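Robot Learning Lab, Unit 6: Demonstrations Without a Robot
Notes by Kevser Uysal, revised in May

6.1 Setup

Last unit we collected demonstrations by teleoperation. The arm limited the speed, and the operator had no sense of contact force. In this unit the person holds the gripper directly. The policy is trained on the recorded gripper motion and later runs on an arm with matching fingers.

Each demonstration gives three streams:
wrist images from the camera on each gripper
6-DoF gripper pose, from the marker cube and the tracker
finger opening width, in millimeters

For two-handed tasks both grippers must share one world frame. Small errors in absolute pose are tolerable. Errors in the pose of one gripper relative to the other are not, and they show up first in handovers and cable work.

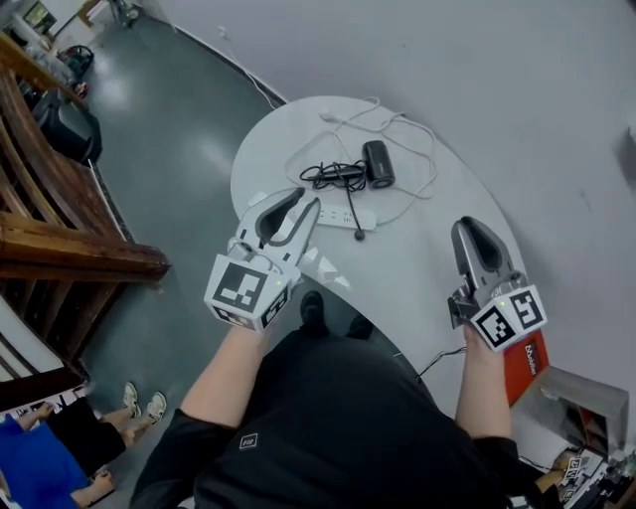
Cables are a hard case for a second reason: the state is not a pose. Two demonstrations with identical gripper paths can leave the cable in different shapes. For this reason we condition on images and do not try to estimate cable state.

6.2 Actions

Let T(t) be the gripper pose at time t. Actions are relative:

A(t, k) = inverse(T(t)) * T(t + k), k = 1 ... 16

The world frame drops out, so a policy trained at one table can be run at another without recalibration. The relative pose between left and right grippers is added to the observation, not to the action.

6.3 Filtering

The Mohmand set, collected by Waqas Satti and Parveen Abbasi, has 2,873 episodes. We reject an episode if:
tracking is lost for more than 300 ms
the opening width is missing at any step
the two clocks drift apart by more than 40 ms
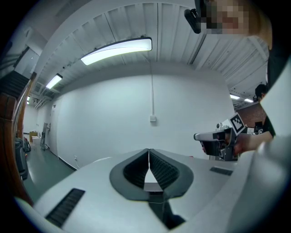 Tracking loss is the most common cause of rejection. A marker seen at a steep angle gives a poor rotation estimate well before detection fails, so plot the reprojection error as well as the dropouts. Do not interpolate over a long gap - the policy will learn the straight line.

6.4 For Monday

Train on 1,000 filtered episodes, once with absolute actions and once with relative ones. Report success on the held-out table. Junaid Qureshi has the loader scripts. Read section 3 of the Salevix notes before starting.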